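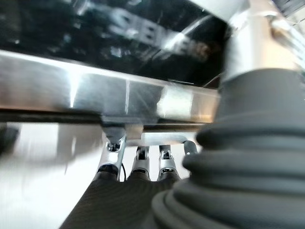 # The Last Few Centimetres

*Machines have been expected in the kitchen for a long time. The work of getting them there is now largely a matter of fingertips.*

The front edge of a Siemens appliance, a strip of brushed steel beneath a black glossy panel, presents no difficulty to a person. A hand goes to it without thought. For a robotic hand with jointed metal fingers, reaching up towards the underside of that edge is a task that must be planned, attempted and measured, and it remains one of the better tests of whether a machine is ready to work in a home.

The Gasden Institute has spent the past two years on tests of this kind. Its household programme, known as Dirari, sets ordinary chores for robots in furnished kitchens and utility rooms and records the results under fixed conditions. The programme does not build robots. It receives them from developers, among them the engineering firm Conneely, and returns a report.

In the most recent round, completed in May, the programme logged 1421 attempts at 15 chores. They included opening and closing appliance doors, clearing a table, moving wet washing into a basket, wiping a worktop and putting away cutlery. An attempt was counted as a success only when the chore was finished without human help and nothing was dropped or damaged.

## Where the machines do well

The strongest results came from chores with a firm object and a clear place to put it. Cups were moved from table to shelf with few failures. Drawers with a bar handle were opened correctly in 88 per cent of attempts, a figure which would have been thought optimistic when the programme began.

Shop-floor work follows a similar pattern. At the Flillidard distribution centre, where the institute runs a smaller trial, robots restock shelves with boxed goods for most of the night shift. The boxes are of known sizes and the shelves do not move. Staff report that the machines are slow, but that their pace at four in the morning is the same as at ten in the evening.

## Where they do not

Cloth remains difficult. So do bags, cables, and anything that changes shape when it is lifted. Folding a fitted sheet was removed from the list of chores after the first round, as no entrant had completed it.

Less expected was the trouble caused by shiny surfaces. Black glass and polished steel are common in modern kitchens, and both reflect light in ways that confuse a camera. Streaks and highlights may be read as edges. A real edge may be lost in glare. Several developers reported that their systems could locate an appliance from across a room and then misjudge its front at close range, when the view was filled with reflections.

Touch offers a partial answer. A finger that can feel a steel lip does not need to see it clearly. Sensors suited to this work are available, although they add to the cost of a hand and wear out sooner than the joints they serve. Conneely has chosen to fit them in the fingertips only. Other entrants rely on the motors to report resistance, a cheaper method which gives less warning before a surface is marked.

## The question of time

Speed receives less public attention than success, and it deserves more. The quickest machine in the May round took 215 seconds to clear a table laid for two. The programme's reviewers regard this as acceptable for a household in which nobody is able to do the work, and as a poor bargain for most others.

For that reason the institute has turned its attention to supported housing, where a slow machine may still be a useful one. A resident who cannot bend to an oven door, or who cannot grip its edge, has little interest in whether the task takes ten seconds or two minutes. Reliability matters far more, and here the requirements are strict. A machine that fails once in every eight attempts must be watched, and a machine that must be watched has not yet taken over the chore.

The next Dirari round will add heated appliances to the list. Entrants will be required to open a warm oven, remove a dish and close the door again, with the room lit first by daylight and then by ceiling lamps alone. Conneely and two other developers have confirmed that they will take part.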